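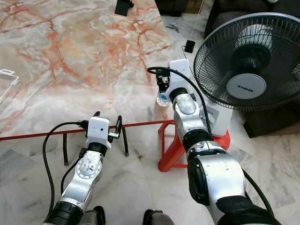
Kirsty Tomoana reckons I should give up on sleep trackers altogether and just go to bed when I'm tired, which is easy to say when you drop off in 4 minutes flat like she does. She's probably right. Still, I said I'd write up the no-caffeine month so here goes, quickly, lunch is nearly over.

August was the bad one. Awake at stupid o'clock, reading old messages, up again for toast. Tried the Jedo app (a waste of 80 quid for the year, don't). Tried lavender. Tried a heavier duvet and boiled.

So no coffee after breakfast. Then no coffee at all. First week horrid — headache behind one eye, snapped at everyone, cried at an advert for gravy. Second week fine. Third week I slept right through twice and told poeple about it at length. 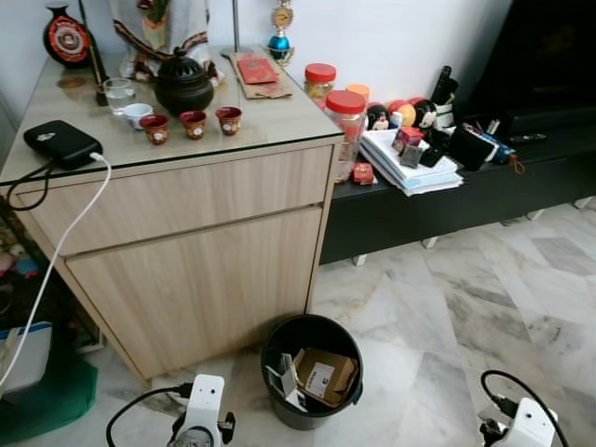
Photo: Imani Nyanda

Evenings are the hard bit. I wanted the cup more than the coffee, I think. Something to hold after tea when the telly's rubbish. Mint is alright. Camomile tastes like a hamster cage, sorry. Rooibos with milk is the one I keep going back to, and I've now bought far too much of it.

Phone stays in the kitchen now too. Bought a proper alarm clock, hate the noise, it works. Reading the same 400 page book since forever, two pages and I'm gone.

Not going back to coffee yet. Maybe one at weekends. Will see. Got to run, definately late.

Comments

Garba Briggs: Decaf? Or is that cheating

Moataz Abdelaziz: The headache is the worst part, mine lasted nine days. Drink more water.

Imani Nyanda: camomile is lovely and you are wrong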